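Chapter 14
Household Water Use and Demand Estimation

14.1 Introduction

A supply system is sized from the demand it must meet. Demand is the volume of water drawn by all users over a stated period, and it is usually divided into domestic, commercial, public and unaccounted-for water. This chapter deals with the first of these. Fire flow is treated separately in Chapter 15.

Domestic demand varies by hour, by day and by season. In most towns the morning peak falls between 6 and 9 a.m., with a second, lower peak in the evening. Lawn watering raises the summer figure well above that for February. The ratio of peak hourly flow to average daily flow is called the peaking factor. Small systems have higher peaking factors than large ones.

Two towns are used in the worked problems. Broncombe has 2703 metered connections and Ferham has 3051. Both draw from the Plemine reservoir, but Ferham has almost no outdoor use.

14.2 Fixtures and Fixture Units

Flow within a building is estimated from the fixtures installed. Each type is assigned a number of fixture units according to its rate of flow, the length of time it runs and the interval between uses. Bathroom sinks carry a low value.
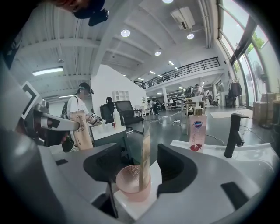
The units are summed for each branch and converted to a design flow by means of a demand curve. The curve is not linear, as the chance that all fixtures run at once falls as their number grows. Continuous loads, such as irrigation, are added after the conversion.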